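Ilel is a town of one traffic light, and on the day the casting notice went up it was running a slight fever. The makers of Mirnon, a low-budget feature set in a failing ferry office, are looking for extras, and 2253 people have put their names down. The production needs 106.

The film shoots through November, mostly in the old Edik Hotel, which closed years ago and has been playing hotels in other people's movies ever since. It has been a Swiss sanatorium, a haunted boarding house and, for one regrettable television pilot, Paris. This time it gets to be a ferry office, and the lobby's famous staircase will be hidden behind a partition.

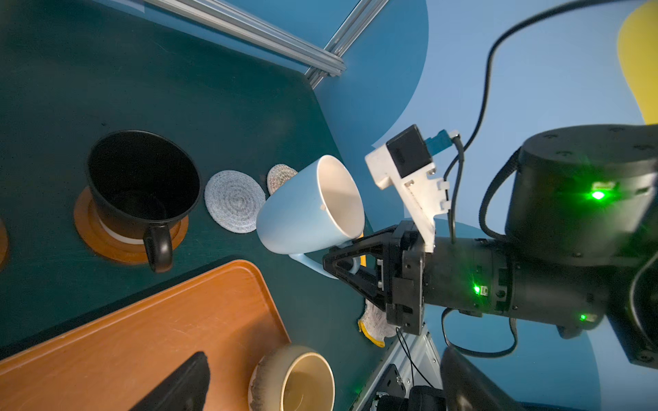 Page last changed: 9 November 2019

Extras are promised a hot lunch and a small daily fee, along with the chance to be seen from behind. The notice asks for "ordinary faces," a phrase that caused some hurt feelings at the bakery, and for people who can stand in line convincingly. Much of Mirnon takes place in a line. The script has 6 speaking parts, and most of them are spent asking when the boat is coming.

Nguyen Pictures, the company behind the film, last came to town with a drama about a lighthouse in which it rained for two hours. It played at the Ilel Roxy for nine days. Several residents still bring up the scene in which their elbows appeared, and one of those elbows is understood to have applied again.

Those who make the cut will be told by email. They are asked to come in dark coats with no logos, leave their dogs at home and stay out of the director's eyeline, wherever that turns out to be. Beards should be left as they are until shooting ends. Anyone who has already shaved in the hope of a close-up is advised to stop.

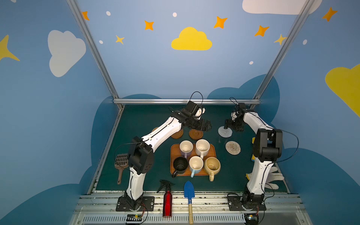 Five mugs on a tray, with coasters nearby.

Not everyone is charmed. Parking on the harbor side of Main Street will be closed to the public while the trucks are in, and the hardware store has put up a sign saying it is open, with an arrow, and then a second sign explaining the arrow. The production has offered the store a mention in the credits. The store has asked for a parking space.

A public screening is planned at the Roxy once the film is finished, with 500 free tickets spread over several showings. That leaves a good many applicants who will be neither in Mirnon nor at it, at least on the first night. They may take comfort in the crowd scene at the end, for which the company says it still needs people with their own umbrellas. Names can be left at the Edik's side door until the end of the week.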